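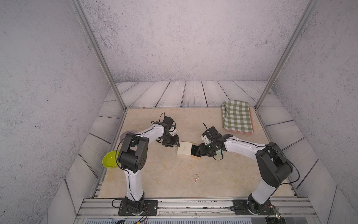 Small Boxes and Little Gold Things: Gallery

Welcome to the jewellery corner of the site! I started keeping this page when I was sorting out my own trinkets at home in Zelldale, and it has grown a bit since then. I love a small box. I love the lids, the linings, the way a pair of earrings suddenly looks like a proper present once it has somewhere to sit. If you only came for the bowls and trays, they get their turn further down, so keep scrolling.

Last updated 26th May. Clicking on a picture opens it larger (in theory, my phone disagrees).

Gallery 1: On the marble-patterned top

Gold-coloured bits, a white box and a dark one, side by side in the middle of the table. I do like the two together, the white one so plain and the other with its black lining and that light wooden base.

The writing on the white lid is a faint, curly script, much too small to make out at this size. I have a weakness for lettering like that. Give me a scrap of joined-up writing on a lid and I'll keep the box for years, whatever came in it.

Tiny gold trinkets, the earring sort, lying close together out in the open. Black lining is my favourite for gold, by the way. Cream looks lovely in the shop but everything sort of melts into it, and with pieces this small I want to see at a glance what I've got.

Lime green bowl over on the left. A shallow rim is just right for a bowl you keep dipping your fingers into, and the colour cheers up all that beige no end! There's a greyish see-through dish peeping out behind it too.

Green and white checks in the far corner, folded over a salmon pink tray. Pink and green shouldn't work and I think it looks smashing. I'd have a whole kitchen like that if I were allowed.

Grey-white planks printed along the back and sides, dark grain and all. I've been eyeing up something similar for the wall behind my dressing table.

How I sort mine

A few of you asked, so: everything comes out on to a flat surface first, backs and butterflies included. Pairs go together, then anything without a partner goes in a dish by itself. I give the odd ones until July and after that they go in the craft jar (I've been meaning to turn them into drawing pins, ask me how that's going).

Studs live in the lined box, hoops in the plain one. Chains I hang up, having once spent an entire evening unpicking a knot the size of a pea. Tissue paper in the lid stops things wandering about when the drawer gets slammed, and ours does get slammed.

I had a little six-drawer cabinet from Kultier for a while and never got on with it. The drawers were too deep, and everything slid to the back. Small boxes inside one big drawer suits me much better, and you can carry just the one to the mirror with you.

More galleries

Trays and tea towels
Bowls I should not have bought
Ribbon, string and wrapping
The Tănase market finds
Gisuler tins, old and new

Gallery views so far: 2038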